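Teaching sessions: quick FAQ

Hulus project, Moston room. Last updated 2018-12-02. Ask Halima Akinola if yours isn't covered.

Do I need any experience?
No. If you can work a clothes peg you can do it. First go is always clumsy, fine.

By hand or by remote?
Both. By hand = you hold the arm and push it through the job. Remote = you move the handles and the arms copy. Sock hanging is remote only for now.

What's the sock job?
Clips on a hanging rack, socks on the desk. Open a clip by its levers, get the sock in, let go. Sounds easy. Isn't.
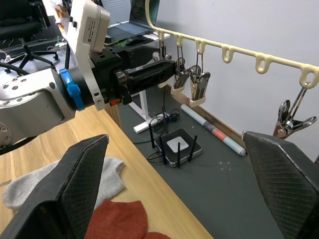 Clips on the rack, seen from a gripper.

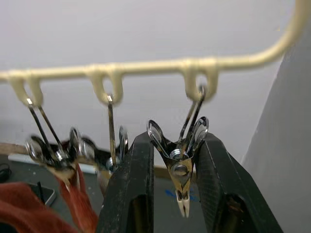
Why do the clips swing so much?
Thin wire, light clip. Wait for it to settle before you go in, chasing it makes it worse.

Where do I grip?
On the levers, one finger each side. Not the wire pls.

I dropped a sock. Start again?
No, pick it up and carry on. Recoveries are usefull. Only bin the run if the rack comes down.

How many runs do you want?
300 good ones. Fiachra Ó Dálaigh has the tally, don't keep your own.

How long is a session?
2 hours max, breaks whenever. Eyes go before hands do.

Can I bring my own socks?
Yes, clean. Thick ones are harder, so we want them.

When's the next job?
March, folding probably. Sign up sheet is on the door of room 8.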